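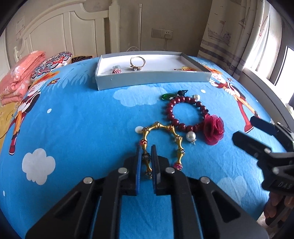 Schmuckset "Pridik" – Armbänder, Haarschmuck, Anhänger
Artikel-Nr. 3627
Wornel Schmuck & Kleinkram

Set aus Sammlung, wird nur komplett abgegeben. Keine Einzelteile, bitte nicht mehr anfragen. Modeschmuck, kein Echtgold, keine Punzen gefunden.

Verfügbarkeit: 1 Set auf Lager, Nachschub kommt frühestens Juli
Lieferzeit: 5 Werktage
Rückgabe: 14 Tage

Was drin ist

Bambusarmband, goldfarben. Schlanke Glieder, dazwischen kleine verzierte Perlen, eine davon knallrot. Trägt sich leicht, klimpert ein bisschen. Bleibt gut in Form, wenn mans hinlegt.

Perlenarmband dunkelrot mit Stoffrose. Runde glänzende Perlen, die Rose hat mehrere Lagen, leicht durchscheinend. Dazu grüner Tropfen und weißes Perlchen. Rose bitte nicht plattdrücken, die Blätter knicken sonst und stehen dann ab. Notfalls kurz über Wasserdampf halten, geht meistens wieder.

Kleinteile in der Schachtel, u.a. ein Anhänger mit rosa Fäden und ein schmaler goldfarbener Reif mit kleiner Perle dran. Schachtel flach, außen graublau, innen weiß. Geht mit raus, ist aber kein Geschenkkarton, hat leichte Lagerspuren an den Ecken.

Größen

Armbänder passen bei normalem Handgelenk, genaue Maße auf Anfrage. Perlenarmband ist auf Gummi gezogen, also dehnbar. Bambusarmband lässt sich nicht verstellen. Wer sehr schmale Handgelenke hat: vorher schreiben, dann messen wir nach. Angelica Tiongson macht das, Antwort meist am selben Tag.
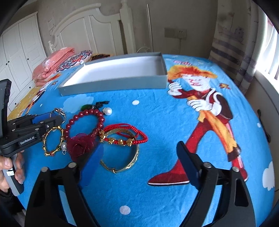 Rote Schnüre sind bei uns das, wonach am meisten gefragt wird, grade von Leuten die mehrere Sachen übereinander tragen wollen. Gewachst sind unsere nicht, werden mit der Zeit also weicher und auch etwas dunkler. Im Set sind sie geflochten, mit einer Reihe kleiner goldfarbener Charms drauf, Perlen und winzige Figuren. Der Armreif mit der gemusterten Oberfläche hat unten ein kleines Scharnier, also aufklappen und nicht über die Hand quetschen. Wer beides zusammen trägt, Reif zuerst anlegen, dann die Schnüre, sonst verhakt sich das.

Material

Goldfarben = Metall mit Beschichtung. Kann sich bei viel Reibung abnutzen. Nickelfrei können wir nicht garantieren, wer empfindlich reagiert bitte lieber Finger weg. Die Perlchen sind Imitat. Beim grünen Anhänger mit der schwarzen Quaste wissen wir's nicht sicher, wird als Jadeoptik verkauft.

Pflege

Nicht damit duschen
Parfüm und Handcreme vorher, Schmuck danach
Trockenes weiches Tuch, kein Silberbad!!
Schnüre handwarm waschen, flach trocknen lassen
Stoffrose nur abpusten oder weicher Pinsel

Aufbewahren am besten einzeln, Schnüre und Quaste verheddern sich sonst. Kleine Beutel dafür haben wir auch da, Serie Garrido, 5 Stück im Pack, passt alles aus dem Set rein auser dem Klappreif, der braucht den größeren.

Versand

Geht versichert raus, Armbänder in Seidenpapier. Abholung im Laden möglich, bitte vorher anrufen und nach Analyn Macapagal fragen. Ohne Termin stehen Sie evtl. vor der Tür, sind viel auf Märkten zur Zeit.

Passt dazu

Haarspangen Prondell, blau durchscheinend
Ohrstecker mit weißer Perle, einzeln oder als Paar
Quastenanhänger schwarz

Fragen zum Artikel bitte immer mit Artikel-Nr., sonst suchen wir ewig.

Stand der Angaben: 11. April 2025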